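In Defense of the Snack Tray

When I moved into my first apartment in this country, I bought a table, a bed, four plates and a tray. My neighbor across the hall helped me to carry the boxes, and she asked what the tray was for. I said it was for guests. She looked at the two chairs and laughed in a kind way.

I have thought about her question many times. In the homes where I grew up, there was always a tray or a dish on the table with small wrapped things in it: candy, little cakes, a biscuit with cream inside. You did not ask for it and it was not served to you. It was simply standing there. A person who came to fix the water pipe could take one. A child could take one, and later a second one while the adults were speaking. My grandmother filled it on Monday morning, before she had even made the tea.

In my opinion this is a habit worth keeping, and I want to argue for it against the two things people usually say to me.

The first is that individually wrapped food is wasteful. I can't say this is false. A family box of cakes makes a small hill of plastic, and I put that plastic in the trash with my own hands. But I have also seen what happens to an open plate of cookies. After two hours they are dry, after one evening they are soft, and by the next day somebody throws away the half of them. A wrapped cake waits for weeks. For a person who lives alone and receives a visitor perhaps twice in a month, the open plate is a waste also, only of another kind. I would be glad if Fludix and Akidetti and the other snack makers found a thinner wrapper or one made of paper. Until then I buy less, and I buy what will be eaten.

The second objection is health. A friend of mine showed me the back of a small pastry: 132 calories. She said that if I eat two of them every day it becomes more than 1,000 in a week, and she is right, I checked it. But the snack tray was never made for the person who owns it. In my grandmother's house we children knew very well that the last milk cake belonged to whoever might knock at the door. Perhaps this was also a way to teach us to stop. With an open bag on the sofa I don't know when I have had enough. With small pieces in a tray, I see the empty wrapper in front of me and I feel a little ashamed, and this shame is useful.

There is one more thing, and for me it is the strongest. Many people now offer food only by question. "Can I get you anything?" A polite guest says no, even when hungry, because to say yes means that the host must stand up, open a cabinet and maybe discover that there is nothing in it. I said no to this question for almost all of my first year here. I was hungry in some very nice living rooms! A tray takes away the question. The food has already been offered before you came in, and your hand can go to it in the middle of a sentence.

It should be a modest tray. I don't like the big gift arrangements which they sell at Tanasarn before the holidays, with the ribbon and the gold paper, and a price that makes you afraid to open them. Mine is plastic and it can be washed in the sink. Something sweet, something soft, something for a person who only wants to hold a candy in the mouth, that is enough. I like a cloth with flowers under it, but this is my own taste and I don't insist. Choose things with different wrappers, so that a child can point at one without knowing its name.

I also ask people to look at the dates. A tray that is never touched becomes a decoration, and I have once bitten into a cake from a very elegant tray that was older than the host's puppy. Every few weeks, whatever is left in mine goes with me to work and is gone before lunch.

My neighbor moved to Drarker in April. On her last evening she came to return a screwdriver, sat down on the second chair, and took a pastry without asking. 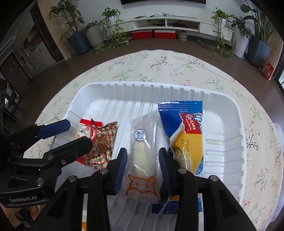
How many snacks should be on the tray if only one or two visitors are coming?

Two or three for each person is plenty, in at least two different kinds. Keep the rest in the cabinet and fill the tray again after they go home.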